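Progress report to the Kurine Fund
Project: Flullanix, automatic handling of mixed food packages
Reporting period: ending in May
Prepared by Ritva Huttunen, project coordinator

1. What this report covers

In the last report we promised the Fund one public demonstration before the summer. The demonstration was held in May in our workshop building at Giraldo. This report tells how the day was prepared, what we showed, what the visitors said, and how the money for this part was used. The technical results of the grasp planning work will be given in the next report, as agreed with Ms. Hämäläinen.

2. Preparation

The open day was planned by Vilja Tikkanen and me. Ashwin Kurup was responsible for all the robot programs and for the simulation. Our partner Clesow lent us the conveyor and sent Bianka Halász, who knows its control box much better than we do. She stayed with us for the whole day and also for the rehearsal on the evening before.

The rehearsal was useful. We noticed that the safety fence was too close to the place where people would stand, and that the person at the back could not see the conveyor at all. We moved the fence and put the large screen higher on the wall. We also noticed that the emergency stop worked correctly but that the restart after it took nine minutes. This was too long for a demonstration. Ashwin shortened the start program during the same evening, and on the open day the restart took two minutes.

Invitations were sent to food wholesalers, two vocational schools and the small packaging companies of the region. We would have liked to send them earlier. Two companies answered that they had already promised their staff to other work.

3. The program of the day

The doors opened at 9 in the morning. Every group had first a short talk from Vilja about why mixed packages are difficult. A box from a warehouse can have bags, jars, cans and cartons inside it, and a robot that is good with one of these is often poor with the others. After the talk the group went to the fence and watched the arm sort packages from the conveyor into crates. After that they came to the simulation desk.

The simulation desk was Ashwin's idea, and I admit that I was not sure about it in the beginning. I thought that visitors would come to see real machines and would not have patience for a computer screen. In fact this part had the longest discussions of the day. Ashwin could change the friction of a surface or the weight of a package and run the same grasp again, and the visitors could ask him to try things which we do not dare to do with the real arm. 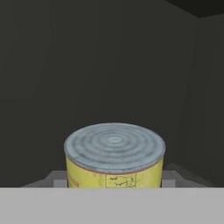 The cans gave the most questions. Many people believed that a can must be the easiest package, because its shape is simple and it does not bend. Ashwin explained that a low and wide can is not so easy. If the fingers close a little too high, they push on the rim and the can tilts. If they close too low, they may touch the surface under the can before they have a good hold. The metal lid is also a difficulty for the real camera, because strong light from the ceiling can reflect from it and then the measured height is wrong. One teacher asked why we do not simply use suction on the lid. We have tested suction, and it is a good choice for flat lids, but the raised rings on many lids let air in under the cup. We told her that we will compare the two methods properly in the autumn.

Another question was how much a simulation can be trusted. Our answer was that we use it to remove bad grasps early, and that every grasp we accept must afterwards be repeated with the real arm. So far we have calculated 1,212 grasps in simulation for the can group. From these, 700 were good enough to be sent forward to real testing. The real testing is in progress and I do not want to give a result from it before it is complete.

4. Problems during the day

The real arm stopped once in the morning and once after lunch. The morning stop came from the conveyor sensor, which Bianka cleaned and tightened. The stop after lunch was our own mistake. A crate had been put back in the wrong direction and the arm did not find its edge. No one was in danger in either case and nothing was damaged. We have now painted marks on the floor for the crates.

The sound in the hall was also a problem. With the conveyor running, Vilja's talk could not be heard well, and from the second group on we gave the talk in the meeting room next door.

5. Feedback

We asked the visitors to fill in a short paper form when they left. The most common wish was to see the robot working with their own packages. Three of the packaging companies asked for a separate meeting, and one wholesaler has offered to send us damaged packages for testing. This would be very valuable, because our test packages are all new and clean. The negative comments were mainly about the noise and about the waiting time between the groups, which at the worst was almost half an hour.

6. Use of funds

The costs of the open day stayed within the approved budget line. The largest costs were the transport of the conveyor and the rental of the screen. The printed material cost less than planned, and we ask for permission to use the remaining sum for a light cover above the camera, for the reason which is explained in part 3.

7. Next steps

The real testing of the can group continues until the end of the summer. Ashwin will then begin with jars. Vilja will arrange the meetings with the three companies, and Clesow has agreed that the conveyor may stay in Giraldo until this work is finished. We would be glad if a representative of the Fund could visit us during the jar tests. Please contact me directly about a suitable time.

Ritva Huttunen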